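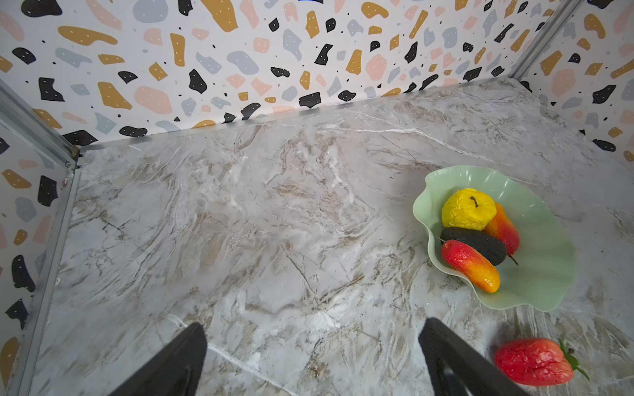 Landlord kept $882 of my deposit for "surface cleaning." Can I get it back?

Posted in Renting and Leases

Henrique Garcia
I rented a 700 square foot studio unit in Arnley for a little over three years and moved out in April. The deposit was $4000. The lease says I have to return the unit "broom clean, normal wear excepted." I swept, mopped, patched the screw holes and took all my trash with me.

Three weeks later I got a check with $882 taken out. The letter only says "surface cleaning and restoration, Hladun Services." No hours, no list of rooms, no receipt. I called the office and was told that is their standard charge for units used as studios. There is nothing about a standard charge in the lease.

I have my own photos from the last morning but no signed walkthrough. I have not cashed the check yet. Should I cash it, and what should I do next? It is a commercial lease, if that matters.

3 replies

Ermelinda Pacheco
It matters a lot. Many places have detailed rules for home rentals, with deadlines and penalties, and much less for commercial ones. You may be left with whatever the lease says, so read the deposit section again before you do anything. Look for three things: how many days they have to return the money, whether they must itemize, and whether disputes go to arbitration.

Before you cash the check, look at both sides of it and at the letter. If it says "full and final settlement" or anything close to that, hold on to it and ask a local lawyer. Cashing it could end your claim in some states. If it says nothing like that, cashing it is usually fine, but send a note saying you accept it as partial payment and dispute the rest.

Then write to the landlord. Keep it to one page. Give the unit address, the move-out date, the deposit amount and the amount withheld. Quote the "normal wear excepted" line. Ask for the cleaning invoice and any photos they relied on, and give them 14 days to answer. Send it by certified mail and keep a copy.

Sort your own pictures by type of mark. Smudges and light scuffs on a surface that gets used every day are easier to argue as wear. Cuts, burns and broken pieces are harder.
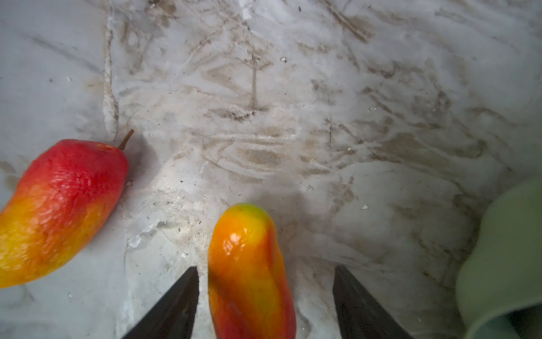 White work surface with smudges, scuffs and wipe marks

If they don't answer, small claims is the next step. The filing fee is generally modest and you can ask for it back if you win. Bring the lease, the letter, the mail receipt and printed photos. Judges don't like scrolling through phones.

wanness_tenant
They did the same to me and I just let it go. Took me a year to stop being mad. I would at least ask for the invoice.

Brastirow
Check if the lease was renewed or rewritten while you were there. Mine had a cleaning schedule added as an exhibit at renewal and I had signed it without reading. If there is an exhibit with a flat fee, your case gets weaker.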